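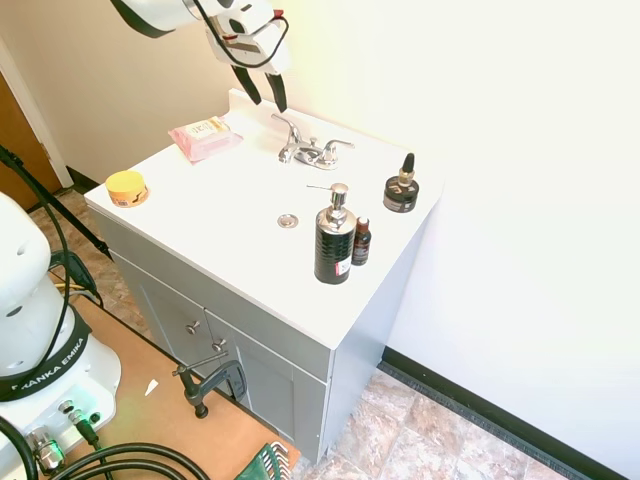

세면대 위의 살림살이. 펌프 용기와 물티슈처럼 보이는 분홍색 파우치, 노란 뚜껑의 작은 통이 한자리에 모였다.

세면대 위에는 아무것도 두지 말라는 사람들이 있다. 정리 책마다, 집 꾸미기 블로그마다 꼭 나오는 얘기다. 수전 하나만 반짝이고 나머지는 전부 수납장 안으로! 나도 한때는 그 말을 철석같이 믿었다. 지난 5월에 마음먹고 욕실을 싹 비웠고, 비누까지 문 뒤로 넣었다. 그렇게 31일을 버텼는데 지금 생각하면 참 용했다 싶다.

일단 아침이 너무 귀찮았다. 눈도 제대로 못 뜬 채로 쪼그려 앉아 문을 열고, 로션을 찾다가 옆에 있던 병을 넘어뜨리고, 그걸 세우느라 또 하나를 넘어뜨리고. 얼굴에 뭐 하나 바르자고 스쿼트를 해야 한다니(운동은 됐겠지만) 이게 누구 좋으라고 하는 정리인가 싶었다. 게다가 안에 넣은 물건은 눈에서 사라지니까 안 쓰게 된다. 멀쩡한 크림을 두고 같은 걸 또 산 적도 있다. 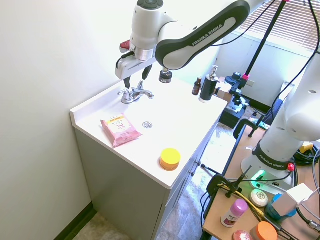
그래서 내 주장은 이렇다. 매일 손이 가는 것은 밖에 두자. 손 비누, 세안 티슈, 입술이든 손등이든 틈만 나면 바르는 밤 종류, 이런 건 숨길 이유가 없다. 색이 안 맞아도 괜찮다. 분홍 포장이 튄다고 굳이 무채색 케이스를 사서 옮겨 담는 분들, 부지런함은 존경하지만 나는 도저히 못 하겠다. 옮겨 담고 나면 사용 기한도 모르겠고 뭐가 뭔지 헷갈린다.

스털우드(Stullwood)에 사는 친구 브렌다 팔마는 정반대다. 그 집 세면대에는 정말 수전밖에 없다. 놀러 가서 손을 씻으려면 비누가 어디 있냐고 소리부터 질러야 한다. 브렌다는 내 욕실을 보더니 약국 진열대냐고 했다. 좀 억울했지만 한 가지는 인정했다. 물건이 많으면 닦기가 싫어진다는 것. 병 하나 들고 닦고 내려놓고, 또 하나 들고... 그러다 보면 결국 병 사이만 대충 훔치게 된다.

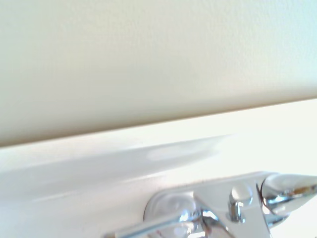 특히 벽과 만나는 뒤쪽 구석, 거기가 늘 문제다. 앞쪽은 눈에 띄니까 손이라도 한 번 가는데 수전 뒤는 며칠이고 잊고 산다. 물때라는 게 매끈하고 하얀 면일수록 빛을 비스듬히 받아야 겨우 보여서, 깨끗한 줄 알고 지내다가 손으로 쓱 만져 보고 놀란 적이 한두 번이 아니다. 그래서 요즘은 뒤쪽에 뭘 두더라도 한 손으로 들어 옮길 수 있는 것만 둔다. 바닥이 미끄덩해지는 통은 탈락!

쟁반을 쓰라는 조언도 많이 들었다. 한꺼번에 들면 되니 편하다고. 나도 바릭(Barik)이라는 동네 가게에서 예쁜 걸 하나 사 봤는데, 쟁반 밑에 물이 고여서 일주일 만에 부엌으로 보냈다. 지금은 양파를 담아 두고 잘 쓴다. 욕실용 정리 소품이라는 게 결국 닦을 물건을 하나 더 늘리는 일 아닌가, 하는 의심을 그때부터 하게 됐다.

그리고 볼 안쪽과 배수구 둘레는 또 다른 얘기다. 위에 뭐가 몇 개 놓여 있든 여기만 말끔하면 세면대는 깨끗해 보인다. 나는 저녁에 세수하고 나서 헌 수건으로 마개 테두리를 한 바퀴 돌려 닦고, 그 수건으로 수전까지 문지르고 끝낸다. 16초면 충분하다. 손님이 오는 날에도 병을 치우기 전에 여기부터 닦는다.
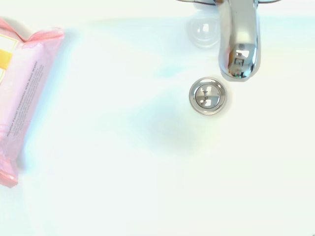

그래도 치우는 것들

밖에 두자고 했지만 전부 다는 아니다. 일주일에 한 번 쓸까 말까 한 팩, 여행 가서 받아 온 샘플, 바닥에 손톱만큼 남은 에센스는 미련 없이 장 안으로 들어간다. 작은 유리병도 팔꿈치가 닿는 앞쪽에는 안 둔다. 한 번 깨뜨려 본 뒤로 생긴 규칙이다. 계절이 바뀌면 자리도 바뀌어서 겨울에는 핸드크림이 앞으로 나오고 여름에는 선크림이 그 자리를 차지한다.

브렌다는 여전히 내 방식이 지저분하다고 하고, 나는 그 집에 갈 때마다 비누를 찾는다. 다음 달에 또 가기로 했는데 이번에는 펌프 달린 손 비누를 하나 사 들고 갈 생각이다. 세면대 위에 올려놓고 와야지.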